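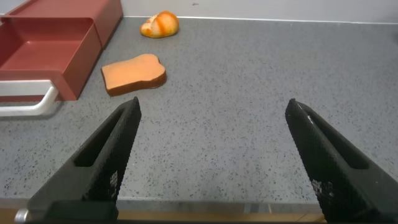 Page 2 of 30

Mokport Neighbors Help Board > Kitchen & Home > Countertops and Surfaces

Dull ring on speckled gray counter, can it be saved?

Posted by Usha Acharya

Hi everybody! First post, long-time reader, and I love this board. We moved into a house in Duvley in February and the kitchen is from 1994, original everything. I adore it. The counters are a gray speckle and the seller's paperwork only says "stone counters, sealed," with no brand and no sign of when the sealing was done.

So my problem. There's a spot next to the sink where I was making lemon curd (a LOT of lemon curd, my sister had sent a whole box of lemons) and I set half a lemon face down and forgot it. When I wiped up there was a dull ring. I can't feel anything with my fingertip, but in the morning when the sun comes in low it shows up plain as day. I've tried dish soap, then baking soda paste, then dish soap again. No change at all.

A neighbor told me to use vinegar and my mother told me to use car wax, and I would like to hear from somebody who has really dealt with this before I do either one! Is it a stain or is it damage? And if I reseal the whole counter, will the ring disappear under the sealer? Thank you so much in advance, I'm excited to get this kitchen shining again.

14 people are following this thread

Märta Granström
Regular member, Kitchen & Home

Oh, please put the vinegar back in the cupboard! Vinegar is an acid and so is lemon juice, and if your counter is the kind of stone I suspect, you'd be making a second, bigger ring around the first one.

What you have sounds like an etch. A stain is color that soaked in, usually darker than the stone around it. An etch is a place where acid ate a tiny bit of the polish, so the surface scatters the light differently, and that is exactly why you see it when the sun is low and not at noon. Soap can't fix it. There's nothing there to wash off.

Now the fun part, which is finding out what stone it is. Real granite mostly shrugs off lemon juice. Marble and limestone do not, and plenty of things got sold as "granite" that were something softer. Pick a place you will never look at, under the toaster or way back in the corner behind the faucet, and put one drop of lemon juice on it. Wait five minutes, wipe, dry, and look at it sideways with a flashlight. If you get a dull dot, you have a calcium stone and it will need gentle treatment forever. If the drop does nothing, then your ring may be old sealer that went cloudy, and that's good news, since you can strip the sealer and start over.

For a light etch on polished marble I have had wonderful luck with a polishing powder made for marble (any stone supply place has it). Damp cloth, a pinch of powder, small firm circles for a couple of minutes, rinse, dry. Then do it again! The first time I tried it I gave up too early and thought the stuff was useless. The second pass brought the shine right up. Skip it if your counter has a honed, matte finish, because you'll end up with a shiny patch in the middle of a dull counter and then you have the opposite problem.

About the sealer: no, it won't hide the ring. Those sealers go down into the stone and leave the top looking the same. It's still worth doing. Sprinkle a little water by the stove and leave it ten minutes. If the stone goes dark, it's thirsty. I did ours one Wednesday evening after supper and we were cooking again the next day, but go by what your own can says.

And the car wax... it does look gorgeous for a week or so. Then it goes smeary, and I wouldn't want it where I roll out dough.

Halvard Sandberg
New member

had the same thing on ours, used Zirex cleaner on it and it looked ok after. maybe test first. could also be laminate, tap it with a spoon, stone sounds different

Efthymia Liapis
Regular member

Everything Märta said! I only want to add a bit on the lemon test, which I did on my own counters last year. Clean the test spot well first and let it dry. I had years of spray cleaner built up back there and the drop just sat on top of the film, so I decided I had granite, went around telling everyone I had granite, and then etched it with a glass of orange juice.

If you'd sooner hand it to a pro, the stone yard out in Brekke does small repairs in people's kitchens. Ask what they charge for one spot before they quote you the full counter. And buy a nice big cutting board for the lemons! How did the curd come out?

Usha Acharya

Dull dot under the toaster, so not granite. Powder is on order. The curd was fantastic, I'll put the recipe in Baking tonight.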